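Undano Two-Arm Bench: Frequently Asked Questions

Home Builds Parts FAQ Contact

Search this site Go

Do I need the simulator?
No, but we run every move there before the shop bench. Two arms share one small table, and ours have hit each other.

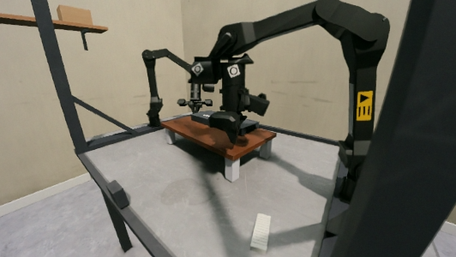
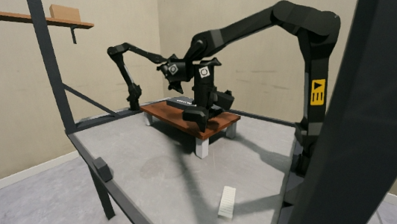
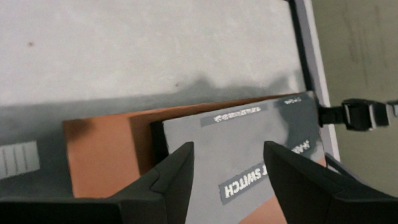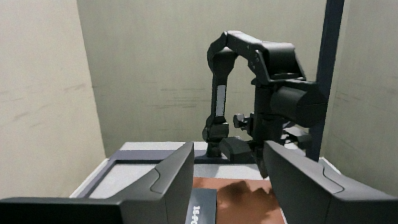 How long is a test run?
We do 21 passes per change. Save the log from each one.

Can I use a smaller frame?
Yes. Edit the post spacing in the settings file first, then reload both arms.

Comments (2)

Jerkeo: Does spacing go in millimeters? I entered 695.

Nedelcu: Yes, millimeters. Mine is 1,114 and loads fine.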